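Ticket 534 -- Vesix shared workshop, automation bench
Subject: Arm stops partway through bin pick, blamed on software
Status: Open
Opened: September 15, 2026

Problem as reported: The arm goes down toward the bin, slows, then halts with a position error. Restarting the job clears it. Whoever filed this wrote "Piltidance bug, needs update." I don't buy it yet. We took the last Piltidance update in June for a different fault and the fault stayed.

Log entry 1
Pulled the run history. 289 picks attempted, 53 ended in the position error. Nearly all of the bad ones are on the left half of the bin. If the planner was at fault I'd expect it to fail all over the place.

Log entry 2
Tried the Qudah settings people keep recommending on the forum. Speed down to 60 percent, softer stops. Same error, only slower. Put everything back the way it was. Please don't leave those settings in "just in case."

Log entry 3
Ran the Indix self-test with the arm parked high. Passed. Not convinced that tells us much, as the wrist barely turns during that test and the cables never get pulled.

Log entry 4
Went over the cable routing with the arm low over the bin. My money is on this. There is a wide loop of black cable at the wrist, and the yellow one takes nearly the same path. If that loop drags on the bin or on something in it, the controller could easily read it as a missed position.
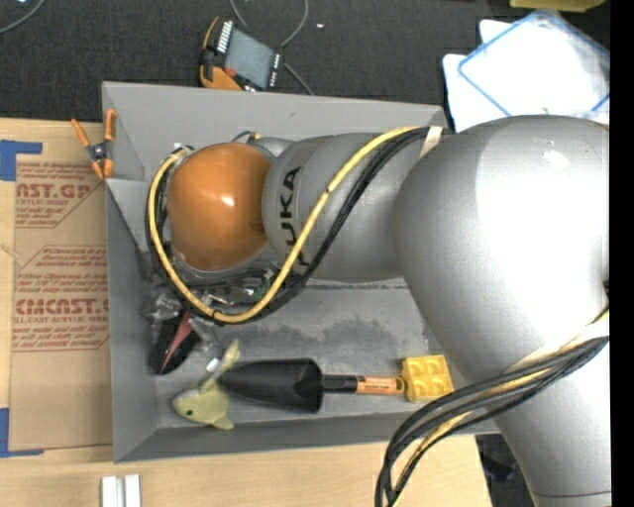 Arm over the gray bin, cables looped around the orange cap.

Still to do:
Jog the wrist by hand through the left-side picks and watch the loop.
Shorten the loop, re-strap, repeat the same job with the same items.
Check the strap where the cables meet the big segment.

To the person asking for a new controller: no. Not until someone shows me the error with the cables tied back -- a forum thread doesn't count. Leave the software version alone until this ticket is closed.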